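Subject: Re: [home-automation-talk] Are the arms ready for chores yet?
Date: 13/04/2020
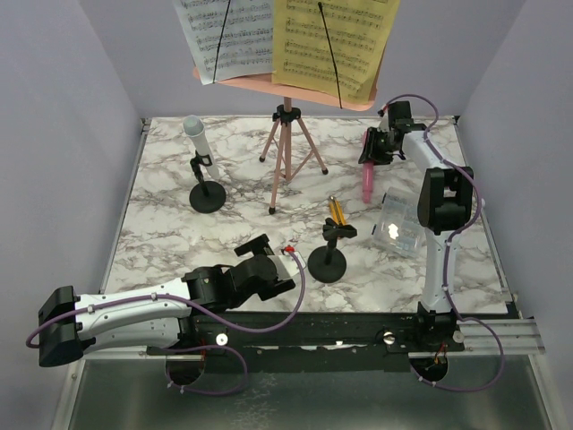 I have read the Kustberg write-up twice now and I still come down on the side of no. I'll take the points in the order they were posted, with the earlier message left in so people on the digest can follow.

> I think the list is too gloomy about this. Two years ago a pair
> of arms on a bench could barely pick up a block. Kustberg now has
> theirs clearing up after a music practice: stand, sheets, mic,
> the little things that end up all over the table. They report 62
> good runs out of 128. That's with cheap arms and no special
> fingers. Give it until August and I would let one loose in my
> spare room.

62 out of 128 is less than half. I don't say that to be mean, and I give Kustberg credit for printing the number at all, which is more than Tromanlow has ever done. But if I asked a teenager to put away the practice things and it went right less than half the time, I would stop asking. And I would want to know what the other 66 looked like. A run that ends with a marker on the floor is one kind of failure. A run that ends with a page torn down the middle is another kind, and the write-up puts them in the same column.

The task is a fair one, I'll grant that. Two sheets of music leaning on a ledge, one partly over the other, with thin rods holding them in place. A microphone in a clip on a round base. A clear plastic box on the table. Anybody who plays in a band knows this job and does it while talking to someone else. To do it with a gripper you have to move a thin rod without bending it, then get hold of one sheet and leave its neighbor alone, and paper slides. The pink thing in the right-hand gripper is the easy part. It is a cylinder, and grippers have been fine with cylinders for a long time.

I would also point at that box. Clear plastic with a bright reflection on the lid is just the sort of thing our own vision setup at the shop reads as two objects, or as none. We pack parts in clear trays and had to put tape on every one of them before the Inon cell would find the corners. It has worked well since, but it is the tape doing the work.

> The setup is simple too. Two arms on a rail, a table, some
> walls. You could bolt that to any workbench.

You could, but look at what it means. Both arms are fixed to the rail at the front, so the chore has to come to them. My spare room does not have plain lavender walls and one tabletop in the middle. It has a bed, a cat and a closet that won't shut. Half of tidying up is walking over to the thing. Then there is the cable. Purple cable arching over one arm and looping out past the wrist of the other is fine on a bench, but I would not want it anywhere near a music stand with three thin legs. We lost most of a morning to a snagged cable on the Iturra line, and that machine only moves in 2 directions.

> And the price keeps coming down. 3000 for the pair, last I
> looked.

Does that include the computer? The quote I got for something like it did not, and it left out the mounting as well. I also can't find anything in the write-up on who puts the table back between runs. If a person lays out the stand, the sheets, the mic and the box each time, then that person has handled every item on the table before the arms get a turn. I would like those minutes counted.

What would change my mind is pretty modest:

- the same table, laid out by somebody who has never seen the arms work
- a count of damaged items, kept apart from the count of missed ones
- one full run start to finish with no hand on the stop button, at real speed
- the sheets put back in playing order

That last one sounds picky, but a stack of music in the wrong order is a chore I now have to do myself.

I'm not against any of this. On the shop floor I would take an arm that does one dull thing all night, and we have two that do. A house is a different job every ten minutes – and so far I have seen bench work with house things on the bench. If someone has the raw logs from Kustberg, please post a link to the list and I'll go through them. The attachment limit is still on, so don't send the whole archive.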